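Kitchen fitting
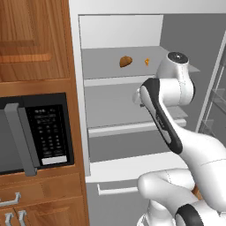 Computer rendering of a kitchen, with an open white refrigerator next to a wooden cabinet column.

Kitchen fitting is the building trade concerned with installing cabinets, worktops, sinks and appliances in a domestic kitchen. In Britain and Ireland it is usually treated as a branch of joinery, although a fitter may also do tiling, minor plastering and simple plumbing. Gas work, and most new electrical circuits, are left to people registered for that work.

Scope of the trade

A fitter normally starts once the old kitchen has been removed and the first-fix pipes and cables are in place. On smaller jobs the same person strips out the room. The work then covers setting out, assembling or unpacking the units, fixing them, cutting and joining worktops, hanging doors, and fitting plinths, cornices and end panels.

Supply and fitting may be sold together or separately. Under a supply-only arrangement the customer buys the units and hires a fitter directly, and is responsible for missing or damaged parts. Under a supply-and-fit contract the retailer carries that risk, though the fitter is often a subcontractor.

Setting out

Setting out begins with a level line marked around the room. Floors in older houses are seldom flat, and the base units are set from the highest point of the floor, with adjustable legs taking up the difference elsewhere. If the lowest point were used, units at the high end could not be brought down to the line.

Corner units are fixed first and the runs are built outwards from them. Any gap left at the end of a run is closed with a filler strip or a scribed panel. Scribing means tracing the shape of an uneven wall onto a panel and cutting to the traced line. Wall units hang on brackets or a continuous rail. On a stud partition they need timber noggings or plywood sheet behind the plasterboard, and these have to go in before the wall is closed up.

Tall housings for ovens and refrigerators are normally fixed at the end of a run so that they do not break up the worktop. Makers of built-in appliances specify ventilation gaps at the plinth and at the top of the housing, and these differ between models.

Worktops

Laminate worktops are cut and joined on site with a router and a jig. The joint is drawn together from below with bolts and sealed with a coloured compound. Solid timber is cut in a similar way but moves across the grain as the air becomes damper or drier, so it is held with slotted brackets and oiled on all faces, including the underside. Stone and quartz tops are templated after the base units are fixed and are made up in a workshop. The household is often without a kitchen sink between templating and delivery.

Kowalchuk method

The Kowalchuk method is a way of organising the work on housing sites, named after the site foreman Sheldon Kowalchuk. Units are assembled in one plot and carried to the others in fitting order, with two fitters working ahead of a third who hangs doors and fits trims. It was first used at Prinlow, a development of 400 houses, where a gang of 5 completed 9 kitchens in its first week under the system. Bronisława Zalewska, who described it in her handbook for joinery apprentices, noted that it depends on plots being identical and gives little benefit in refurbishment – where each room has to be measured afresh.

Training

Most fitters enter the trade through a joinery apprenticeship or by working as a fitter's mate. Short private courses also exist. Mervin Lachance and Kirsten Li, in a survey of small building firms, found that employers valued site experience above certificates and regarded worktop jointing as the hardest skill to teach off site.

Common faults

Frequent causes of complaint include doors out of line, worktop joints swollen by water, unsealed cut edges around sinks, and drawers that foul a door frame or handle. Door alignment can usually be corrected at the hinge screws. A swollen laminate joint cannot be repaired and the affected length has to be replaced.

See also

Joinery
Second fix
Scribing (joinery)
Worktop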